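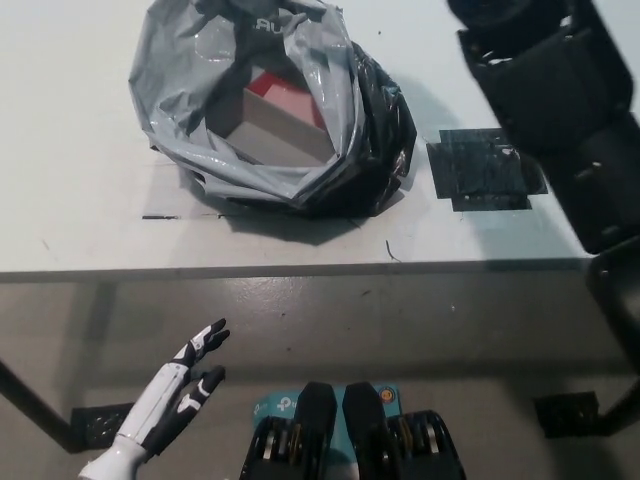 How to compare a robot hand with a plain gripper before you pay for either

Jun 9, 2019
By Paula Olteanu

Every hand looks good in the sales video. It picks up a ball, it picks up a cup, it gives a thumbs up. Then you put it on your own arm, hand it a plastic bag with something in it, and the afternoon is gone.

I have now done this comparison twice at Sonddale, most recently with the Cozma five-finger hand against the Brelach two-jaw gripper we already owned. The Cozma unit was quoted to us at $2,466 more than the Brelach. My starting view was that fingers are mostly decoration, so weigh what follows with that in mind.

Pick one awkward object

Skip the foam cubes. A bag with a box in it is a much better test, because the bag changes shape every time you touch it and the box doesn't. A shiny bag is worse still for the camera. Open the mouth of the bag wide for the first round and let it slump for the second.

Mark the table

Put down a piece of dark tape and start each try with the object the same distance from it. Use matte tape. Ours had been down since the previous August and was lifting at the edges, and I would replace it sooner next time – a fingertip that catches on tape gives you a failure that has nothing to do with the hand.

Check the view before you check the grip

Drive the hand to the object and stop short. Look at the head camera picture. Can you still see the part of the bag you mean to grab? A wide palm can hide it completely. If you judge the hand on grabs made blind, you are really judging your camera mount.

Also park the other arm well out of the way. Watch it on the first slow pass, whatever the planner says about clearance.

Run the tries

Do 5 slow tries by hand control to learn the approach. These don't count. Then fix the approach, the speed and the closing force, and leave them alone. For each scored try, write down one of these:

Lifted and held for 3 seconds
Lifted and dropped
Closed on nothing
Moved the object without lifting it

Do not add a "nearly" column. I had one the first time and it filled up with wishes.

Swap the hand, reset the tool offset, and run the same set again. If you forget the offset, you'll find the second hand is terrible at everything. I've seen a vendor comparison that I strongly suspect was made this way.

Read the results without the brochure

Cozma says its fingers are good for 1,000 grasps between calibrations. I haven't run it that long, so I can't tell you. What I can say is that on the open bag the two-jaw gripper held its own, as long as it could get one jaw inside the mouth. With the bag slumped, the five fingers did better than I wanted them to. Whether that's worth the money depends on how many slumped bags you handle. We don't handle many.

Comments

Traian Moldovan: What closing force did you use on the box? Ours dents if the Brelach goes past its lowest setting.

Paula Olteanu: Lowest setting too. It still creased one corner, and I scored it as a hold.

T.M.: I'd have scored that a fail. Try it on the Custance arm if you can get time on it, the wrist is a lot less springy.

gripes_and_grips: Two rounds on one bag is not much of a test.

Paula Olteanu: Agreed. It's more than I was shown before the quote.

Contact | Copyright 2019 Sonddale | Back to top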